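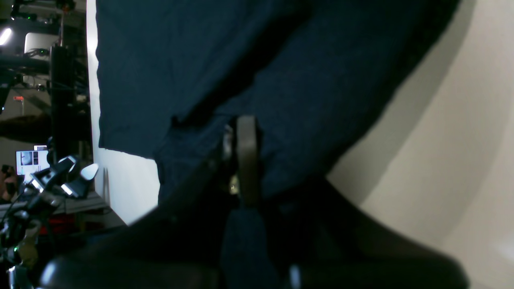
Bench notebook 3, p. 58

December, after lunch. Laundry again! I keep being told that folding is a toy problem and I keep coming back to it, as it's the chore everyone asks about when they hear what we do. Can it fold my shirts? Today's answer is sort of, slowly, and it's a lot better than what I'd have written here in the fall.

Same two arms, same white table. Undau is the controller build from last night, with the softer close on the fingers and the slower lift. Kibet Mollel wanted to keep the old lift speed for one more round so we'd have something to compare with, and I gave in, so the first block is old lift and everything after it is new.

Old lift: cloth slides out of the pinch when the bunch between the fingers is too thick. The fingers close fine, they just have three or four layers in them and the inner ones creep. New lift: much less of that. I'd like to try a thinner pinch too, right on the hem, but then we need to find the hem, and that's where the vision side gets nervous with dark cloth.
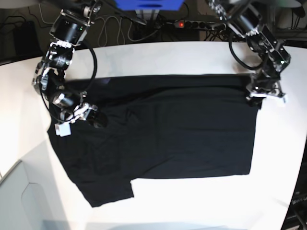 The big lesson for me is how much of folding is spreading. Everyone films the fold, and the fold is the easy half. If the shirt starts crumpled, most of the time goes into getting it to where a person would even say "okay, now fold." What I call good enough to start from is one long edge nearly straight up by the grippers and the rest lying more or less flat. A sleeve-like flap can still point down at the bottom and leave a step in the outline, as long as the planner knows it's there. Undau reads a step like that as the corner of the body maybe one time in three, which then ruins everything downstream. Kibet thinks a second look from the wrist cameras would settle it. I think so too, and it's a cheap thing to try.

One full run on the new lift took 401 seconds from heap to something I'd put in a drawer. My mother would do it in five and be talking to someone the whole time. But there were no hands on the table for any of it, and I caught myself grinning at the log.
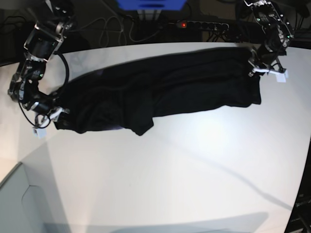
Tee held at both ends, loose flap at the lower edge.

Tension notes. With both ends gripped we can pull the wrinkles out nicely, but only along the line between the grippers. Anything that hangs away from that line does whatever it likes. A person gives the shirt a little flick here and lets it land – lovely trick, and I'd love to have it. Hemora (the old simulator) says a flick is possible with these motors. I don't believe Hemora about cloth, but I want to see it fail in real life first.

Also tried dragging the cloth back toward the base before setting it down, so that the table combs the lower edge straight. Works! Not pretty, but it works, and it needs no new code beyond a longer path. Set the drag to 30 cm. Shorter left the lower edge curled, and longer ran us out of reach on one side.

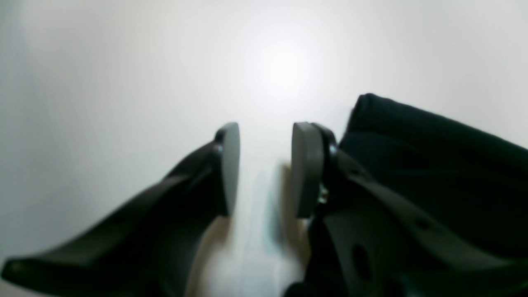 The drag does cost us something at the release. If both fingers open at full speed the cloth follows one of the pads a little and we lose the corner we just made. Kibet put in a 100 ms pause and a slow open, and after that the corners mostly stayed put. I'd still check the pads for lint before every block. Put that on the sheet by the door, please, whoever reads this first.

So, chores. Towels, yes, I'd hand them over today if I weren't in a hurry. T-shirts that start out spread, nearly. T-shirts out of a heap, some afternoons. Fitted sheets, ask me in a few years.

To do:
Sleeve or corner check from the wrist view, before the first fold
Repeat the old lift block with the light gray shirt
Flick test, low speed, guards on
Ask Laaksonen for spare finger pads
Rename the log folders, they all say "final"

4:30, stopping. Arms parked.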